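Teaching a Kitchen Arm by Hand: What Is Worth Your Evening
By the Otham Kitchen Notes desk | September | 3 min read

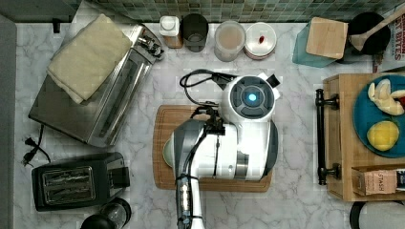 The arm over the cutting board, with fruit on a plate to the right.

I have now shown the same slow chore to a robot arm more times than I would care to show it to a teenager. The makers' blurbs say a handful of tries will do. I don't believe them, but a few habits do cut down the wasted ones.

Clear the path first. You can leave the toaster and the canisters at the back if that's how your counter normally looks. Move whatever sits between the fruit and the board, and check the cable loop before every run. A cable that snags halfway spoils the try.

Pick a dull task. Lemon from plate to board is plenty. A peeled banana is a poor first choice, whatever the Terkar booklet suggests — it bruises, it slides, and you end up teaching the arm to handle mush.

By hand or by remote? Guiding the arm by hand is easier to learn, but your own sleeve gets in the way and you push harder than you think. The remote is clumsy for the first evening. I still prefer it for anything small. Bansal sells a padded grip for the remote and I can't say it changed a thing.

Go slower than feels natural, and stop for 2 seconds before closing the fingers. If you fumble, throw that try out. Keeping the bad ones "for variety" is advice I followed once, and I got an arm that fumbled.

Move the lemon a little between tries. I did 16 with it in one spot and the arm was hopeless a hand's width to the left.

Wipe the fingers with a barely damp cloth when you finish, and keep water off the joints. I would not put any of this near a hot pan yet.

Does it save time? My notebook has 651 tries in it. I could have moved a lot of lemons.

Recent in Counter & Sink
Felon cutting board oil, tried for a month
Getting crumbs out of a two-slot toaster
Wooden spoons: when to sand, when to toss
Do canister lids need replacing?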